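About Tanska Observatory

Tanska is a small private observatory and astronomy school on a hill above the village of Paiva. We teach adults and older children how to observe the night sky, and we measure the brightness of variable stars with our own telescopes. We are not part of a university, and we live from course fees, guest nights and a few members who pay every year.

How we started

The observatory was begun by Emerson Meireles and Fengying Zhong, who met at a summer course in photometry and discovered that they were both tired of driving two hours to reach a dark place. Emerson had a piece of land from his uncle, with a stone barn and no electricity. Fengying had a good mirror and no place to put it. The first winter they observed from the grass beside the barn, with a car battery and a thermos, and the measurements from this winter are still in our archive. Some of them are quite bad.

The barn received its rolling roof two years later. Loïc Coste, who is a carpenter by profession, built the rails, and he has remained with us. Today he takes care of both telescopes and teaches the class on mirror cleaning, which is always full.

What we observe

Our main interest is the long-period variable stars, the old red giants that become bright and weak again in the course of many months. They are patient objects and they fit well to a place with cloudy springs. If we miss a week, the star is still there and has changed only a little.

At this moment we follow 33 stars in a regular program. Each of them is measured at least twice a month when the weather permits, always with the same filter and the same comparison stars. The archive now holds 3566 measurements. Any student can ask for the complete list, and several have used it for school projects or for a bachelor thesis.

We also observe eclipsing binaries with the smaller telescope, mostly in summer when the nights are short. An eclipse of four hours is a good exercise for beginners, as they can see a whole light curve appear on one night.

What we do not do is hunting for supernovae. Visitors ask often. There are large surveys which do this every clear night, and our time is better used on the stars we already know.

Our courses

First Nights is for people who have never used a telescope. It has six evenings, and a maximum of 19 participants. We begin with the naked eye, then binoculars, and only at the third evening we open the roof.

Measuring Starlight is the course for those who wish to contribute to the program. You learn to take calibration images, to choose comparison stars and to estimate the error of your result – this last part takes the longest time. Some basic mathematics is necessary, but no more than from high school.

Sky on a Screen is taught by Ismael Godoy and happens indoors, in the room under the library. Participants learn to build simple computer models: the orbit of a binary star, the phases of Venus, the way light falls on a turning asteroid. Ismael came to us from engineering and he is strict about units. The course uses free software, and you may bring your own laptop or use one of ours.
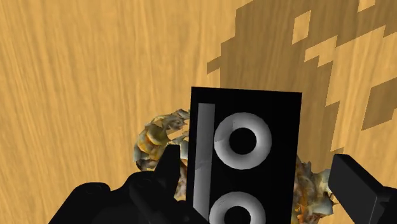 A rendering with a black block on a wooden surface.

The courses are given in English and Portuguese. If you are unsure which one is right for you, please write to us before you register, and one of the teachers will answer you personally.

The telescopes

The large one is called Stirkar and it is a reflector with a focal length of 2000 millimeters, on a fixed pier which is separated from the floor of the barn. The small refractor, Mivolent, stands on a mount that can be carried outside. Both names were chosen by the students of an early course, and we have stopped explaining what they mean.

Visiting us

Guest nights take place from April to October, near the new moon. The gate opens at 8:30 p.m. and we ask you to arrive before dark, as car headlights disturb the observers for a long time afterward. Please bring warm clothes, also in July. White flashlights must stay in the car, and we have red ones for everybody.

When it is cloudy the evening is not canceled. Emerson Fontes, who organizes the guest nights, gives a talk in the barn and there is soup. He is not related to the other Emerson, so please write the full name when you send a message to one of them.

Groups and schools are welcome on other evenings by agreement. The path from the parking place is gravel, 200 steps uphill, and we can open the upper gate for visitors who have difficulty walking.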